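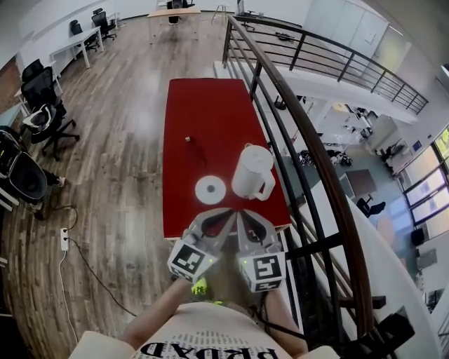 Altis table with red top, set up on an upper landing. White pitcher with lid not included.

Altis Rectangular Table, Red

Item no. 513-R
Made for Sokberg by Fankhauser
In stock

The Altis is a plain rectangular table for landings, hallways, workrooms and other places where a full dining table would be too much. People use it for sorting, wrapping, serving drinks and all the small jobs that need a flat surface close to hand. The red is easy to find your things on, and white items such as a pitcher or a plate stand out well against it.

The table is sold with the red top cover fitted. Covers in other colors are sold separately on the Asero page.

Details

Shape: rectangular, straight ends
Edge: thin wooden rim
Cover color: red
Height: 29 1/2 inches
Weight: 31 pounds
Legs: four, removable
Indoor use only

Placing the table

Allow at least 19 inches on any side where people need to walk past. On a landing, put the long side parallel to the railing and leave the top of the stairs clear. The table should not touch the balusters. If it does, it will rub when someone leans on it, and painted metal marks easily.

On a wooden floor, fit the felt pads that come in the hardware bag. On carpet, leave them off. Each leg has a leveling foot that turns by hand. Set the feet with the table in its final position and check them again after a week.

Near a large window, turn the table end for end every few months. The red will fade a little in strong daylight, and turning it keeps the color even.

Cleaning

Shake the cover out or wipe it with a damp cloth. Lift spills with a dry towel first. The cover can be taken off and washed cold by itself. Do not use bleach. Hang it to dry and put it back while it is still slightly damp at the edges, then smooth it from the middle out.

Wipe the wooden rim with a dry cloth. Furniture oil is fine on the rim but will stain the cover, so take the cover off before you oil.

Do not put hot pans directly on the table.

In the box

Tabletop with cover fitted
Four legs
Hardware bag with bolts, hex key and felt pads
Assembly sheet

Assembly takes one person some 31 minutes. Lay the top face down on a blanket, start all the bolts by hand, then tighten them.

Delivery and returns

The table ships flat in one carton. Orders placed before noon leave our warehouse the next working day. Delivery is to the front door. Carrying to an upper floor can be added at checkout.

Unused tables can be returned within 31 days in the original carton. Washed covers cannot be returned.

Please note: tables sold before April have a different bolt size. When ordering spare legs, check the number printed on the assembly sheet. Sheets marked 500 take the older bolt, and sheets marked 513 take the current one.

Page updated 2024-12-02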